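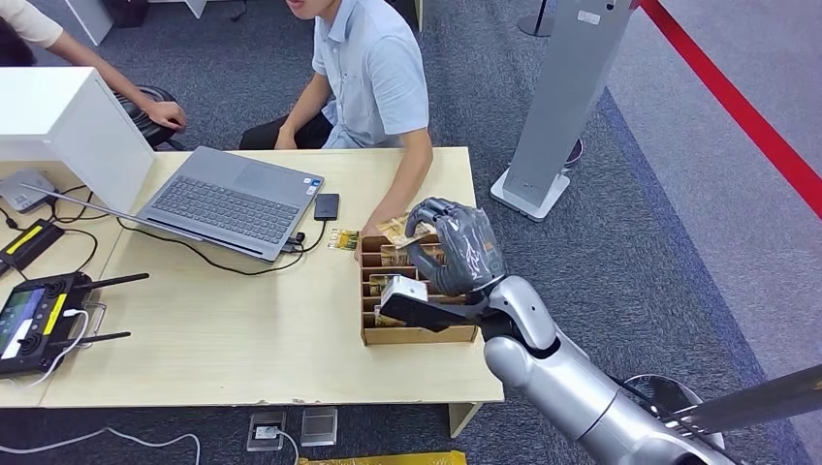 Humanoid robot sorts snacks at Heraler open day in Barkden

BARKDEN – The robotics company Heraler opened its development floor to the public in December and let visitors watch its humanoid robot at work. The program lasted from 10 a.m. until 5 p.m., and 1,061 people came, according to the company. This is the highest number since the open days started here.

The largest group of visitors gathered at the desk where the robot handles small packaged goods. The task is simple to explain. Snack packets stand in a cardboard organizer with open compartments, and the robot must take hold of one packet and lift it out. An operator sits across the desk with a laptop during the demonstration.

For people this kind of work needs no thinking, but for a machine it is still difficult, the company explained in its presentation. The packets are light, the printed film is shiny and bends easily, and they stand close to each other. If the fingers close too strongly, the contents can break. If they close too weakly, the packet slides back into its place.

Heraler works on this task together with Udum, a distributor which supplies small shops and vending points in the region. Udum wants to find out if a robot can prepare mixed boxes of snacks in its warehouse in Ruawai, where the assortment changes often. At present this work is done by hand in 2 shifts. The distributor said that the employees will stay in their positions during the trial and that the robot will first be used only for the evening orders.

The demonstration was repeated every half hour. Between the rounds the visitors could ask questions to the team. Many of them wanted to know how long the robot needs to learn a new product. The answer was that it depends very much on the package. A box with hard sides is usually ready after a short preparation, while a soft bag can take more than 7 days of practice before the result is good enough to show.

Other questions were about safety and about the price. The company answered that visitors are kept at a distance during all demonstrations and that the operator can stop the arm at any moment. About the price it gave no information, as the robot is not for sale yet.

Several school classes from Barkden came in the morning. For them there was a separate tour with a short lesson about how joints and motors work together in a hand. In the afternoon the floor was open for everybody, and at times there was a line at the entrance. The company asked for understanding and said that it will use timed tickets for the next event.

The trial in Ruawai is planned to begin in spring and to continue for 5 months. After it, Udum will decide if it wants to use the robot in its other locations too. Heraler plans to show the results at the next open day. Schools can already register their classes at the company's reception in Barkden.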